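Search this site Enter keywords Go

BRAMLOW HOUSE — LOUNGE AND CLOAKROOM, FIRE AND GENERAL SAFETY CHECK
Date: November 15, 2019
Previous check: September

1. Exit route, lounge to stairs — PASS. Door opens fully and closes on its own.
2. Exit sign, Clakham corridor — FAIL. Lamp out on battery test. Replace the unit, not the lamp.
3. Smoke detector, lounge ceiling — PASS. Sounder tested at 80 dB.
4. Garments and textiles — PASS. Keep hanging items clear of heaters.

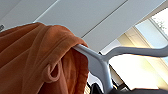

5. Portable heater (Fevura), tag 43 — FAIL. Tip switch slow to cut out. Withdrawn from use.
6. Extinguisher, tag 207 — PASS. Gauge in green, pin and seal in place. Bracket loose on the left side; tighten.
7. Upholstered seating — PASS. Fire labels to be checked again after any re-covering.

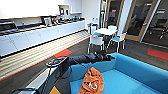
8. Extension leads — COMMENT. Rizk four-way lead has a worn sleeve at the plug. Cut off and refit.
9. Shelf load, store cupboard — PASS. Limit 400 lb, notice posted.
10. First aid box — COMMENT. Eyewash expired in September. Reorder.

Items 2 and 5 remain open. Recheck both before the next letting of the lounge.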